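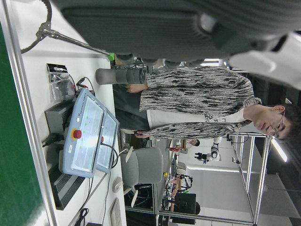 4.2 Shared mugs and personal mugs

We had expected, when we first sat down with the diaries, that people would write mostly about the coffee or tea itself, and it came as a pleasant surprise to find so many pages given over to the thing it was served in. Of the 254 diaries returned from the four workplaces (Janix, Stesel, Bawa and Stonari), 233 mentioned a mug at least once, and a good many came back to the same mug day after day, with a fondness that we found hard not to share.

The plainest difference was between mugs that belonged to the kitchen and mugs that had been brought from home. Kitchen mugs were described by color and by very little else. A plastic mug like the pale blue one in Figure 2 would be "the blue one" to everybody, and that was enough to ask for it across a busy room. Mugs from home, on the other hand, came with a history, and the writers were generous with it: a wedding, a seaside trip, a sister who had moved away, a chip in the rim that had been there since the first apartment.

At Stesel, where the kitchen is small and the shelf is smaller, 13 writers told us they had stopped bringing in a mug of their own after it was borrowed 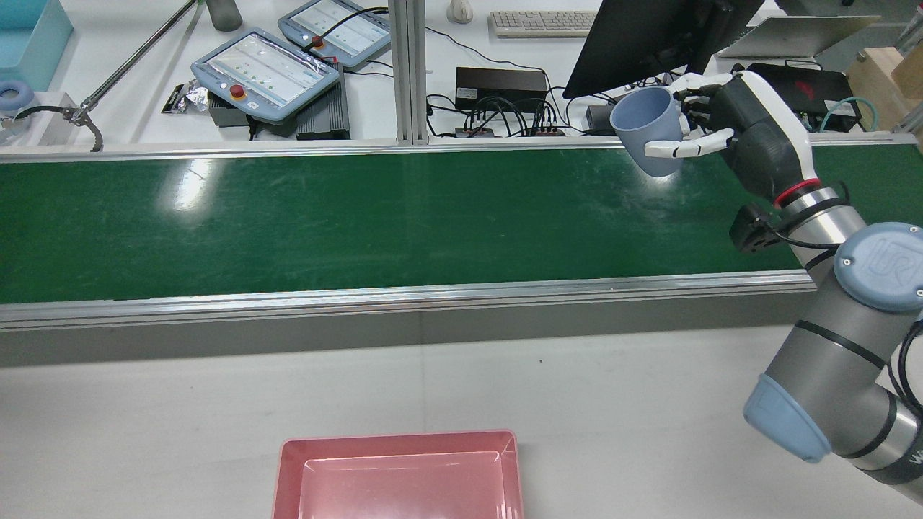 and not returned by the end of the week. They were rarely angry about it. Most said they would sooner use whatever was clean than put a note on the shelf, and several added that a note would have felt unkind toward people they ate lunch with. Only 5 had gone as far as writing their name on the bottom.

Bawa was the exception, and we would ask the reader to keep it in mind when we come to washing up in Section 4.3. Its staff keep their mugs at their desks, so borrowing hardly comes up in the diaries at all, but the question of who rinses the kitchen mugs left over from a Sunday shift comes up a great deal, sometimes at a length we have had to trim.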